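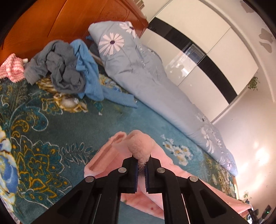
Grulard Home Recording Rules - Frequently Asked Questions

Who do these rules apply to?
Anyone recording household tasks with a hand-held gripper for the Grulard project, including people who joined through Teltel.

Do I need to tidy the room first?
No. Clothes and bedding can stay on the floor. Put away mail, medicine and anything with a name or address on it.

How should I pick up soft items like blankets?
Pinch a small tuft, close the fingers fully, then lift. Don't scoop, and don't help with your other hand - a helped grasp has to be marked as assisted.

How many tries can I make?
Up to 3 per item. After that, stop the recording and start a new one.

What about cables and power strips?
Leave them alone. Never grip a cord that is plugged in, even if it is lying next to the item you want.

Can other people be in the room?
Only if they have signed the consent form. Children and visitors should wait elsewhere.

When should I check the finger pads?
Before each session, and again after 10 recordings. Wipe off lint with a dry cloth.

Who do I ask about a rule?
Write to Tarmo Zariņš. Equipment faults go to Valdis Stankevičius.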